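Robot Cell Safety and Function Inspection
Site: Torkville, Tornance insertion cell
Inspector: Ognjen Kelmendi
Date: May 1, 2019
Reason for inspection: return to service after overload during part insertion

Entries are marked OK, FAIL, OPEN or N/A. A FAIL blocks automatic mode.

1. Emergency stop, pendant: OK
Tested in manual and at reduced speed. Drive power dropped both times. Reset requires a separate action, per drawing.

2. Emergency stop, wall: OK
Label is worn. Replace at next service.

3. Gate interlock: OK
Opened during motion at reduced speed. Arm stopped and stayed stopped after the gate was closed.

4. Event log for the fault: OK
Log retrieved complete. The arm was seating a part in the fixture when it met resistance short of full depth. The program was written to stop at 30 N. It did not stop. The controller tripped on its own joint limit after the force had passed the program value by a wide margin. No one was inside the gate.

5. Force limit, program value: FAIL
The 30 N value is present in the insertion routine but is only read during the approach move. The press move calls a different routine, supplied by Enateo in February, which carries its own default. Nothing in the cell overrides that default. Correct the call and lock the parameter. Grgić to confirm in writing that no other routine uses the default.

6. Force sensor zero: FAIL
Sensor had drifted since the last recorded zero. Re-zeroed with the gripper empty. Add a zero check at the start of every shift. The drift did not cause the fault but would have delayed the stop.

7. Part alignment at the socket: OPEN
The part has to enter the socket square. If it goes in tilted, it wedges against the wall and the force climbs quickly with very little travel. 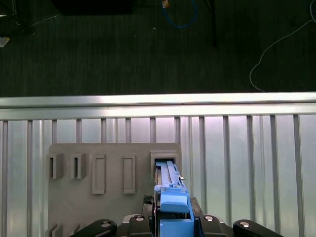

With the press move, the routine has no way to tell a wedged part from one that is nearly home. Both show rising force. A travel check is needed alongside the force limit: if the part has not moved 3 mm after first contact, back out and retry once, then stop and call the operator. Leave open until tested with good and bad parts.

8. Fixture board: OK
Checked for cracks and looseness after the trip. Mounting is tight. Socket edges show light rubbing, no chips.

9. Gripper fingers and fasteners: OK
Removed, inspected and refitted. No bending found. Screws torqued and paint marked.

10. Cables in the arm's reach: OK
Arm jogged through its full work area by hand control. No contact or snagging.

11. Cycle count against service interval: FAIL
Counter reads past 2,000. Gripper service is due every 1,000 cycles and only the first was signed for. Service was done as part of this inspection. Set the controller to warn the operator before the interval is reached.

12. Operator instructions: OPEN
The posted sheet tells the operator to clear a fault and resume. After a force trip this is wrong. Revise to: stop, open gate, remove part by hand, report.

Result: not released for automatic mode. Manual mode at reduced speed is allowed for work on items 5 and 7. Reinspect items 5, 6, 7, 11 and 12.

O. Kelmendi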